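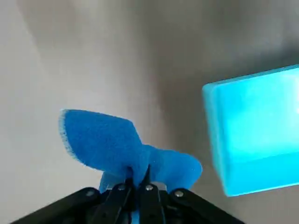 A blue sponge cloth, folded and bunched in the middle.

Cloths and Sponges: How Cleaning Works
Putetti Children's Museum, Home and Water Gallery
Updated June 26, 2022

Every home has something for wiping up spills. It may be a sponge, a cotton rag or a sponge cloth. A sponge cloth is thin enough to fold and soft enough to reach into corners.

Where does the water go?
Many sponge cloths are full of tiny spaces. When the cloth touches a puddle, water is drawn into these spaces. Scientists call this capillary action. The same thing happens when one corner of a paper towel is dipped in a glass and the wet patch creeps upward.

Squeezing makes the spaces smaller, and much of the water is pushed out. Let go, and the cloth can take in water again.

Why does a fuzzy cloth pick up dust?
Dust is made of very small bits of soil, thread, skin and other things. A smooth surface slides past many of them. The small fibers on a fuzzy cloth give the dust more places to catch. A slightly damp cloth often holds dust better than a dry one.

Who looked after cloths long ago?
Before factory-made cloths were common, families often cut rags from worn-out shirts and sheets. The museum's Flaltix Collection holds 2,367 household objects, and 39 of them are cloths, brushes and mops. Several of the rags have been patched more than once. They are shown in the gallery each April.

Taking care of a cloth
Rinse the cloth in clean water after use.
Squeeze it well. Do not leave it in a ball at the bottom of the sink, where it will stay wet and begin to smell.
Spread it flat or hang it up to dry.
Ask an adult before using any cleaning product.

Try it at home
You will need 3 different cloths, a tray, a spoon and a measuring cup.
Pour two spoonfuls of water onto the tray. Lay the first cloth on the water and wait while you count slowly to ten. Lift the cloth and squeeze it over the measuring cup. Write down how much water came out. Dry the tray and repeat with the other cloths.
Which cloth gave back the most water? Was it also the thickest?

Words to know
Absorb: to soak up.
Damp: a little wet.
Fiber: a very thin thread.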